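**Visit notes: Nilen bathroom goods, Callham, November 2022**

The tour took two hours and covered moulding, trimming and packing. Output is 1,282 soap dishes a shift, with 26 colours on the current list. Trays and bases are moulded separately and paired by hand. Slot width was last altered in October, after complaints of clogging.

The two-part dish has a lime-green draining tray over a white base, with an oblong slot through the tray floor.

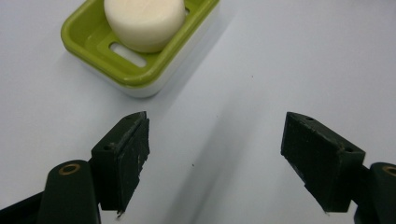
Athina Konstantinidis asked whether the base should have a spout for emptying. Su-bin Cho replied that a spout had been tried and dripped when the dish was carried.

Samples go to Prelgate next.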